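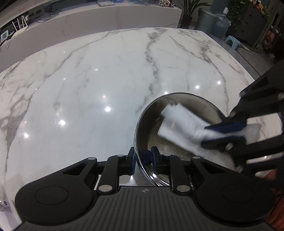 # Ilico stainless steel pot, round, no lid

Bought for a shared kitchen, used most days since the spring. Paid 199 for it in the Prirnier sale, down from 496. Review last updated 11/06/2020.

I wanted a plain steel pot for soup, pasta and boiled potatoes. Our old enamel one had chipped on the inside and I didn't want to keep cooking in it. Ilico sells this one without a lid, and the lid from the old pot happens to fit, so I can't tell you anything about theirs.

**Cooking.** Water comes to a boil quickly on gas. Thick soups need stirring once they start to bubble, and rice will stick if you leave it on anything above low. Milk is the worst. I scorched a pan's worth of pudding in the first week and had to soak the pot overnight with baking soda.

**The inside.** The bottom has a brushed finish, and it picks up fine scratches and little pale marks. Some of the marks are from hard water and come off with vinegar. The scratches stay. I used a metal whisk in it for a while, which didn't help. Firdevs Bayram has the same pot and only uses wooden spoons in hers, and she has scratches too, so I don't think you can avoid them entirely. Food doesn't catch on them.

**Cleaning and drying.** Dish soap and a soft sponge do the job on normal days. Dry it with a cloth right after washing. If it air-dries you get spots on the bottom and a dull ring partway up the wall. I fold a white cotton cloth into a thick pad, wipe the bottom first, then go around the wall. White is good for this because any leftover grease shows up on it. Terry cloth leaves lint, so use something flat.

**The rim.** It's thin. Pouring is fairly neat if you go slowly, but a full pot of stock will run down the outside. I ladle instead.

**On the counter or table.** Our table is white marble with a glossy surface, and I was worried about it. The base hasn't left a mark so far. I lift the pot and don't slide it, and when it's hot it goes on a trivet. Anyone with polished stone should do the same with any steel pot.

Güven Ersoy asked me whether the more expensive Güneş pot at 669 is worth it. I've used his sister's a few times. It has a heavier base and milk is easier in it, but it's a lot to lift when full. For soup and pasta I'd still buy the Ilico at the sale price. At 496 I would look around first.

Four out of five.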